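Notes for Session 6: From Pixels to a Grasp Pose
Robot Software Lab, handout by Heloísa Guerra

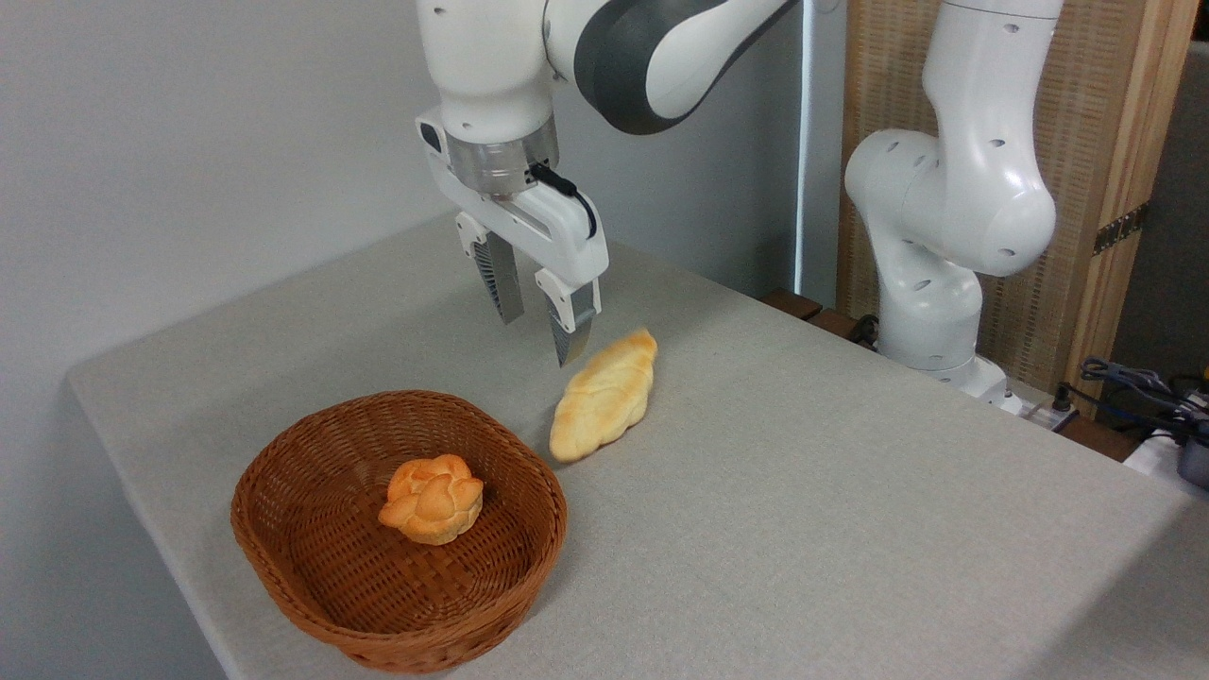 1. What we want out of perception

Today we finally connect the camera to the planner, and I love this session! Take the bread task. For the loaf on the table we need a position, a heading for its long axis, and a width the gripper can close on. The roll in the basket needs a position and a height, plus some idea of where the rim is. Everything else the camera sees is either an obstacle or background.

Segment first, then fit. Project the mask into the depth image, drop points below the table plane, and run PCA on what is left. For a long object the first axis is the heading, and you close the fingers across it. For a round one the first two axes have nearly equal eigenvalues, so the heading is noise — pick whichever wrist angle keeps the fingers clear of the rim.

A lumpy top will pull your centroid around. Try the median height before you reach for anything fancier.

2. Planning the approach

Our planner, Brivden, wants a pregrasp, a grasp and a retreat. Put the pregrasp straight above the grasp and come down in a straight line. The second arm goes into the collision model even when it is parked. Gaurav's starter code loads it for you, but check that the joint values are fresh.

Give the sampler 2000 iterations. If it fails, look at the pregrasp before you raise the limit.

3. To do before next time

Run your fit on the 228 logged point clouds and plot the heading error. Which shapes give you the worst results, and do the eigenvalues warn you?

Read the Brullow notes on frames, sections 2 and 3. Abhishek Mittal has the calibration files if your transform looks mirrored (check the sign of z first).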